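Filed under: Bench log / Kit and spend

January – bench log, Ivcombe room

Went through the gripper consumables line again before the order goes in. The rubber covering on one finger has a ragged opening near the tip, and the other has torn fibres along its edge. Tostik quote 900 for a set of 5 pairs, delivery extra. Maldonado are cheaper per pair but only ship in lots of 100, so that is out.

Power is the other item. One strip on the floor with an adapter and loose cable round it is not a long-term arrangement. I want a fixed run along the wall and a proper tray under the black table – priced separately, not from the gripper line.
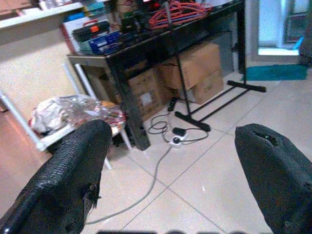
Fovasholm wrote back that the second arm should wait until the spares are on the shelf, as their own cell stood idle over a missing finger pad and the lead time was never in anyone's plan.

Fair point. Revised total with the arm deferred is 2,015, covering fingers, wall sockets, tray and one spare wrist cable. Still to do: ask Tostik whether the pads can be bought without the backing, and check the wrist cable part number against the old invoice.

We use cookies to remember your settings. Accept / Manage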